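Monday, workshop, started 8.40

Sourdough starter trials, week 3. Hornora flour finally in, so the Fagerlund/Hornora comparison can start properly. Old Fagerlund bag nearly done, enough for two more feeds if careful.

Fed both jars first thing. 70 g flour, 70 g water, 22 g old starter each. Should be 20 going by the sheet but the spoon had other ideas and I kept both the same. Tap water, left to stand overnight in the jug.

Jar A (Fagerlund) – smells right, a bit like yoghurt. Jar B (Hornora) – sharper, nearly nail varnish. Hungry, probably. Joris Van den Broek fed them on the weekend and his note says "evening", no time. Please write the time!! Can't compare rise if we don't know when they were last fed.

10.15. Rubber bands on at the start level. B moving already, A hardly at all. Swapped their places on the shelf in case it's the warm pipe behind.

11.50. B well past A. Pipe not the reason then, or not all of it. Hornora is the coarser grind, feels gritty between the fingers, and I had to stir it a good while longer to get the dry bits in. Wonder if 100 per cent water is too stiff for it. Try one jar a bit wetter on the next round.

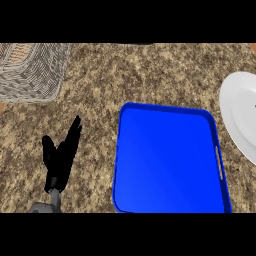

Lunch. Scraped the discard from both into one bowl, pancakes, fine. Too much salt (mine).

13.30. A has caught up a fair bit. B domed on top and starting to sag in the middle, so its peak was somewhere while I was eating. Missed it. Set the timer next time, every half hour, no excuses.

Float test: spoonful of B floated, spoonful of A sank and then sort of came back up. Calling that a no.

Test dough from B only. Salt at the end, folded four times, gap between folds was meant to be 30 mins but teh third one ran late, phone. Dough slack but holds together. Into the Lenov tin, lid on, fridge overnight.

To do
– order more Fagerlund before it runs out, the small bag not the big one
– second thermometer, this one reads about 5 degrees under the oven dial and I don't trust either
– ask Joris if the Undenov rye is still in the cupboard or did he use it up
– new labels, the ink on A has run

16.20. Both jars fed again, same weights, lids loose. Bake tommorow morning, oven on before coats off.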